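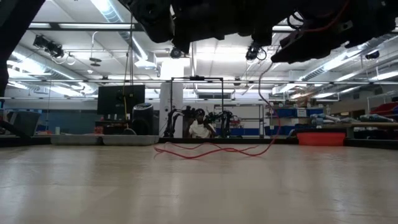 What is the difference between a thread, a yarn and a cord?

A thread is made for sewing, a yarn is made for weaving or knitting, and a cord is several yarns twisted or plaited together to carry a load. The fibres may be the same in all of them. The names tell you the use and the build, and shops mix them up freely, so check the label before you buy.

Session 3: Twist, ply and fraying
Tutor: Karthikeyan Kaimal

Reading before the session: chapter 2 of the course booklet. Bring small scissors and a hand lens if you own one.

1. Twist

Fibres on their own pull apart easily. Twisting presses them against each other, and friction then stops them sliding. Up to a point, more twist gives a stronger yarn. Past that point the fibres lie at too steep an angle to the pull and the yarn gets weaker and harsher to handle.

Direction is written S or Z. Hold the yarn upright and look at the slope of the fibres. If they slope like the middle stroke of the letter S, it is S twist. If they slope like the middle stroke of Z, it is Z twist. Turning the yarn upside down does not change the answer — try it if you doubt this.

2. Ply

Plying means twisting two or more single yarns together, usually in the opposite direction to the twist in the singles. The two twists pull against each other and the finished yarn lies quietly. A single with a lot of twist left in it will curl back on itself as soon as you let it go slack. Spinners call this a lively yarn.

Amnuay Pongsiri's notes on the Chaimongkol samples are in the folder by the door. Read the page on balance before you start plying. Her method is to let a loop hang free: if it stays open the yarn is balanced, and if it winds up on itself it is not.

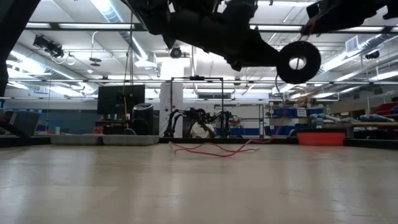
Loose loops also matter when you store yarn. A skein should be tied in at least two places with a figure-of-eight tie, loosely enough to let dye through. Wind from the outside and keep the tension even. If it snags, open the loops outwards with your fingers and do not pull on the end.

3. Fraying

A cut end frays when the twist runs out of it. Ways to stop this:

Knot the end. Quick but bulky.
Whip it with finer thread. Neat, and suits natural fibres.
Melt it. Synthetic fibres only, and never indoors without a window open.

4. Practical work

Take a length from the Tesari cone and a length from the Oltar cone. For each, write down the direction of twist, the number of plies and whether it is balanced. Untwist the last few centimetres to check the plies. Record the results on sheet 31.

Written answers are due at the end of October. Late sheets go in the tray in room 93.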